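Section 4. Laying out the parts and starting the tray

Read this section through once before you open the bag. You need a flat dark tabletop, good even light, and the parts from kit 679. The white parts show up best on black, and small pieces are easier to find on it if they roll.

4.1 Laying out

1. Wipe the table with a dry cloth. Do not use spray cleaner, as it leaves a film on the printed markers.
2. Take the blocks out of the bag one at a time and put them on the left side of the table. They do not need to be straight, but leave a finger's width between them.
3. Turn each block so that a square marker faces you.
4. Check the rounded ends for leftover print material. Trim any strings with a hobby knife, cutting away from your hand.

Caution: Trimmed edges can be sharp. Keep the scraps off the table and away from children.
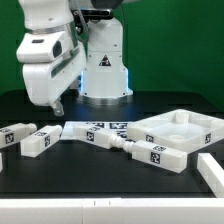

5. Rub your thumb over each marker. If a corner lifts, press it down and hold it for 23 seconds. A marker that will not stay flat must be replaced from the spare sheet supplied by Vemow.
6. Set aside any part with a crack at the base of the rounded end. Such parts will hold for a while and then snap — usually when the block is being seated.

Note: Parts from the older Lloyd set look much the same but have a slightly wider rounded end. Do not force them into a Cledalmont tray.

4.2 Placing the sheet and the tray

1. Lay the marker sheet flat on the table, printed side up. If it has been stored rolled, leave it under a book overnight.
2. Put the tray in front of the sheet with its open side up.
3. Look inside the tray and brush out any dust around the short posts.
4. Lower the first block into the right part of the tray, upright, with a marker toward the front. Let go only when it stands by itself.
5. Leave the other blocks where they are until the first one is in position.

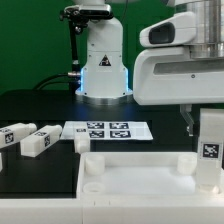

Figure 4-2. Tall block upright in the right part of the tray, with the marker sheet behind.

6. If the block leans, lift it straight out and check underneath for grit. Do not twist it — twisting wears the base.

Note: Store the marker sheet flat, out of direct sun. Faded sheets can be reordered from Jurnville under part number 9.

Section revised by Iestyn Mostyn, October 2023.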